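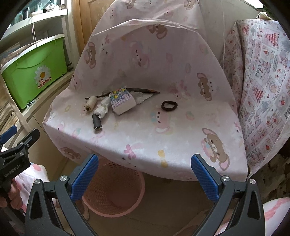

Couch covers that stay put??

hanne_t
Dec 3, 2020
OK I give up. I've been throwing a sheet over the couch for years and it slides down every single time anybody sits on it. I finally ordered a stretchy one from Merkatik and the elastic gave out after 2 washes. What are you all using? Landlord's couch, so no staples please!

quartey_ar
Foam pipe insulation from the hardware store. Cut it to length, shove it down the crack behind the seat with the cloth tucked around it. Mine hasn't moved since November.

songulb
Sorry but I hate the pipe thing. It pops out whenever the kids climb over the back and then you've got foam noodles all over the floor. Twist pins for me, the little corkscrew ones. A bag of 50 was cheap and I used maybe half.

quartey_ar
Pins leave holes. She said it's the landlord's couch.

songulb
Tiny holes! You can't even find them afterward.

hanne_t
Hmm, I'd find them, and so would he. What about that rubbery shelf liner stuff under the seat part?

HerveR
Works on leather, does nothing on fabric (I tried). What fixed mine was buying more cloth. A twin flat sheet is too skimpy, you want a king so there's plenty to tuck in. And 100% cotton, the poly ones are slippery as heck.

songulb
OK I agree with Hervé on the cotton.

hanne_t
King sheet and pipe foam it is, I'll try both this weekend. Keeping the pins for my hems, thanks Songül!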